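**Punda releases Grosel square table for small offices and break areas**

FOR RELEASE IN FEBRUARY

Punda has added a square table to its Grosel line of light office furniture. The table has a white, marble-patterned top with thin gray veining. It is sold for break areas, waiting corners and small meeting spaces where a full-size conference table will not fit.

The top is rated for a static load of 200 pounds, evenly distributed. Assembly takes two people and uses 5 bolt sets, one of which is a spare. The table ships flat in a single carton with a hex key and a printed assembly sheet. Shipping weight is 35 pounds.

The surface is sealed at the factory and may be cleaned with a damp cloth and mild dish soap. Abrasive pads and solvent cleaners are not approved for use on the top and will void the finish warranty. Spills containing dye, coffee or ink should be wiped up within the hour.

"Most of the requests we get are for a table that can hold a laptop in the morning and lunch at noon," said Ekkachai Srithong, product manager for the Grosel line. "The veined pattern was selected after customers reported that plain white tops showed every scratch. We kept the pattern fine so that small items, such as a pair of glasses or a pen, are still easy to find on it."

The table is intended to be used with white molded chairs with curved backrests. Seat cushions are ordered separately. Artificial flowers are offered as an accessory in warm colors, including orange and peach, with green leaves. They need no water and can be dusted with a soft brush.

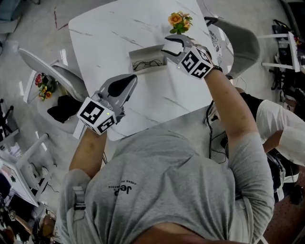
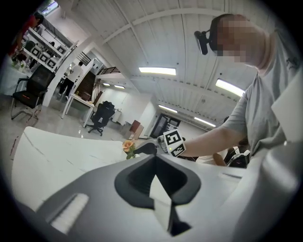

Punda Trade Notes, No. 35

**Ordering and availability**

The Grosel square table is available through Wiriya, which handles regional distribution for Punda, and through Gokard for orders that include delivery and on-site assembly. The first production run is 500 units. Orders received by noon on Wednesday are released to the warehouse the same week. Orders received later are held for the following week's truck.

Chairs are packed separately from tables. Customers ordering both should check that the two carton numbers on the delivery slip match the order confirmation before signing. Damaged cartons must be noted on the slip. Claims for concealed damage are accepted within 5 business days of delivery and must include the carton number.

Replacement feet, bolt sets and seat cushions can be ordered by part number from the assembly sheet. Replacement tops are not stocked and are made to order.

**About Punda**

Punda makes tables, chairs and small accessories for offices and shared workspaces. Its other lines include stacking chairs and wall shelving. Finish samples are available to dealers on request.

**Contact**

Ekkachai Srithong
Product Manager, Grosel
Punda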